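Zimidura 768 Acoustic Ceiling Panel
Lay-in panel for open-plan offices and workshops

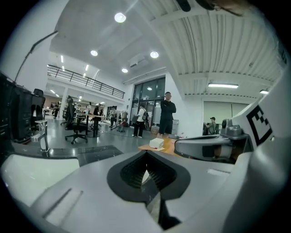 White ceiling over a large open workspace.

The Zimidura 768 is a mineral fibre panel for exposed-grid ceilings, supplied in white with a square or tegular edge. The core is unchanged from the 704 — only the face coating differs — and both fit the same grid.

Cut panels face up with a sharp knife. Seal cut edges with Zimidura edge paint, colour-matched to the face. Not suitable for pool halls or unlined sheds.

Stock at Maltport: 1,957 panels, square edge. Tegular edge is made to order at Bavden, with the next run in February. Part cartons are not sold.

Fire test reports and the fixing guide are available on request. Trade enquiries: Jaruwan Sriwong, Maltport counter.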